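Residue Left by Dry-Erase Ink on Classroom Whiteboards
Project report, materials course
February 11, 2024

1. Introduction

Boards in the Nomeo building are hard to read by the end of a term. Old writing remains as a gray haze after erasing. The project compared two marker inks and measured how the haze depends on the time the ink stays on the board.
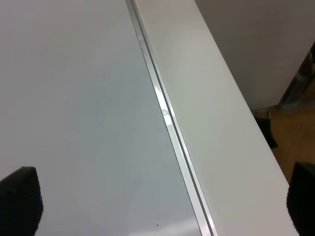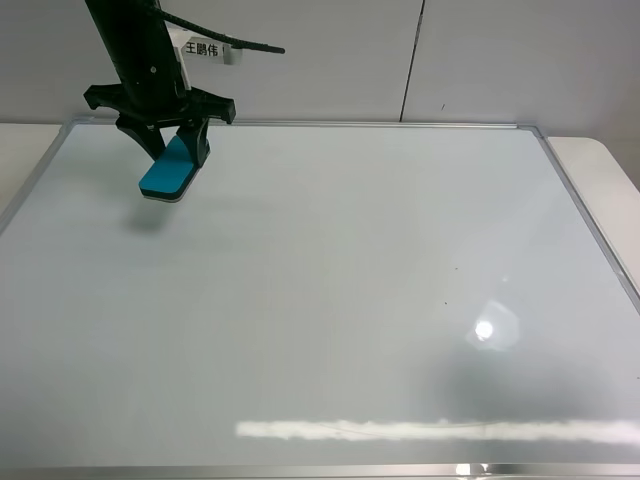
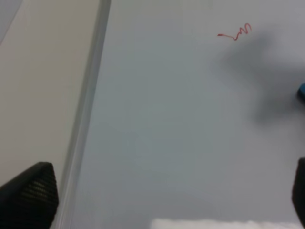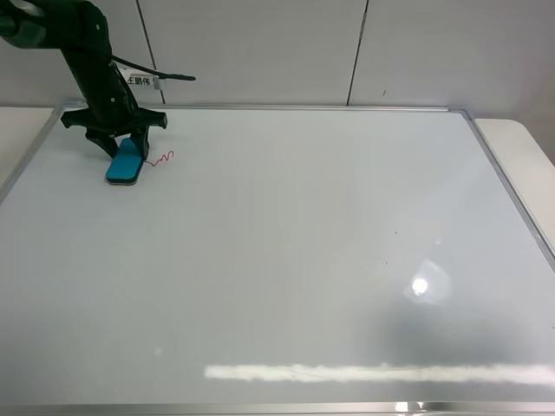 2. Background

Dry-erase ink contains a pigment, a solvent and a release agent. The solvent evaporates and the release agent keeps the pigment from bonding to the surface. Melamine boards are more porous than enameled steel and hold more pigment in fine scratches.

3. Method

Two inks were used, Silesel and Valentini, both black. Test squares were drawn on melamine samples with a template. Half of the squares were erased after 2 minutes and the rest after 20 hours. Each square received the same number of dry strokes under a 200 g weight. Haze was then read with a reflectance meter – the clean surface was set to 100.

4. Results

Both inks erased well after 2 minutes, and the readings could not be told apart from the clean surface. After 20 hours the Valentini squares were visibly darker than the Silesel squares. The difference was largest near the sample edges, where the coating is thinner.

5. Sources of error

Room humidity was not controlled. The meter drifted during the second session and had to be zeroed again. One Valentini marker was nearly dry and laid down a thinner line than the others.

6. Further work

The samples are stored at the Sindari lab. The test should be repeated in July, when the rooms are warmer, and extended to enameled steel.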